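Skollport small plastic basket, pale pink
Reviewed by Přemysl Ondrejka
Posted September 23, 2026

I bought the Skollport basket to keep odd socks in one place while I fold. It cost $8 at Hjaltested, and I have used it on every laundry day since July. It also comes in white, but the store near me only had pink.

My folding spot is two white tables pushed together against the wall. They are Ellden tables, $149 each, bought for sewing and now mostly used for washing. The basket stays on the right-hand side and the socks go in the middle until they have been matched.

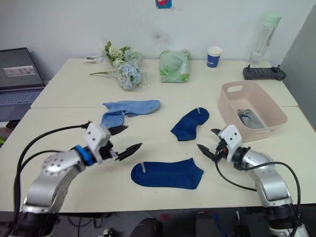 Size and handle

The basket is a tray more than a hamper. It suits socks, face cloths and baby things. A bath towel will fill it, and jeans don't fit in any useful way. I can get 25 folded pairs of ankle socks into mine before they start sliding over the rim, fewer if they are winter socks.

The handle is a slot cut out of the rim. It is wide enough for my fingers and has no sharp edge on the inside, which I can't say for the Skavar basket I had before. A light load is easy to carry with one hand. With a full load I hold it underneath as well, as the rim flexes a bit.

Wear and cleaning

No cracks so far. It has been dropped down the basement stairs once and has a scuff on one corner. The colour hasn't faded, though mine is never left in the sun.

Lint is the main nuisance. Dark and blue socks show every speck, and whatever comes off them collects in the bottom of the basket. The ribbed ones are the worst in our house and I go over them with a roller before they go away.
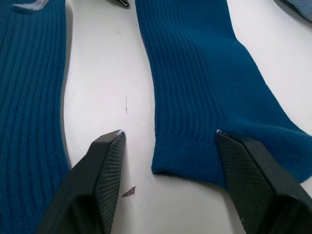 The basket wipes out with a damp cloth. Dry lint clings to the plastic, so a dry cloth mostly moves it from one end to the other.

New socks are a separate bother. If the little plastic clips are still on, take them off over the table and put them straight in the garbage. I lost one in the basket and found it later in a pillowcase.

My neighbour İlker Kırmızıgül has 3 of these, one for each of his kids, and reports that they stack well enough when empty. I only have the one and can't comment.

Would I buy it again? Yes, at that price. I would like it slightly deeper, and a stiffer rim would help. For anything bigger than socks and small items, get a proper hamper.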